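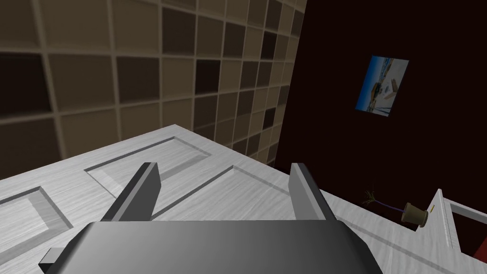 Kerttu Leinonen has heard every version of the promise that computer animation can now pass for the hand-drawn kind, and she has made a few of those promises herself. Her first feature, Drodora, is built almost entirely in 3D and then finished so that it looks like ink and watercolor, or so the press notes say. I went in doubting it. Most of us know what a plain render looks like: a smooth gray housing, soft shading that goes lighter along the top, two flat gripper fingers with darker inner faces. It reads as computer work before you've had time to wonder what the thing is for. Getting from that kind of gray to a wet-looking brush line is a long trip, and I've sat through plenty of films that stopped halfway.

"Most of them stop halfway because they run out of money," Leinonen told me. "The software does a lot of the line for you, and the line it does is dead. You can leave it dead or you can pay a person to fix it."

At Fesent, the studio she has worked with since she left school, they paid people. Drodora has 562 shots. Leinonen says a person drew over part of every one of them, and when I asked how big a part, she laughed and took a while to answer. "In some shots it's a hand. In some it's the whole face. There is one shot where it's a bucket handle, because the handle looked wrong and I couldn't stop looking at it."

So is it hand-drawn? The poster comes close to saying yes. She doesn't. "I asked them to take that word off the poster," she said. "They moved it lower and made it smaller."

The story is simple enough. A girl on a river barge goes looking for her grandfather's missing dog and comes back with somebody else's. I've seen the first half hour, which Fesent screened for press with temporary music, and the river is very good. The crowd scene at the lock is less good. The faces in the back slide around a little, the way they do when nobody has gone over them, and I said so.

"Yes, the lock," Leinonen said. "Urho hates the lock."

Urho Oksanen is the film's animation supervisor and he joined us late, with a coffee for himself and none for anyone else. He does hate the lock. "We had 12 animators and the lock has more characters than the rest of the movie," he said. "I wanted fog. Kerttu said fog is cheating."

"Fog is cheating," said Leinonen.

"Fog is weather," said Oksanen.

I asked them both about Potex, the in-house tool that Fesent likes to mention in interviews. The company line is that it "learns the hand of the artist," a phrase I've now read in three different places without finding out what it means. Oksanen didn't seem fond of it either. What Potex does, he explained, is hold on to a drawn correction and carry it across the next few frames, so the artist can redraw every fourth or fifth picture and let the tool handle the ones in between. That's in-betweening. Studios have been trying to hand it to machines for decades, with mixed results, and I asked whether this was any different.

"It's faster," he said. "When the head turns it falls apart and you do it yourself. I wouldn't put that on a poster."

Leinonen was a bit more generous. She reckons they made almost 2000 corrections by hand in the last stretch before the picture was locked in November, and without the tool she thinks the film would still be unfinished. I have no way to check that, and she admitted she doesn't either.

What bothers me more than the tool is the way these films get sold. A studio spends years on something odd and personal and then the campaign is all about process — how many drawings, how many hours, how sore everyone's wrists were. I asked Leinonen if she thought an eight-year-old in the third row cares about any of that.

"No. They care about the dog," she said. "My nephew Aatos asked me if the dog is real. I said no, it's a drawing. He said it isn't a drawing either. He's not stupid."

The finished cut, with the real score, hasn't been shown to anyone outside the studio. Oksanen says the lock scene has been touched up since the version I saw. When I asked if there was fog in it now, he looked at Leinonen, and she looked at his coffee.

Jan 28, 2019 | By Lenni Saarinen

Filed under: Animation, Interviews

12 comments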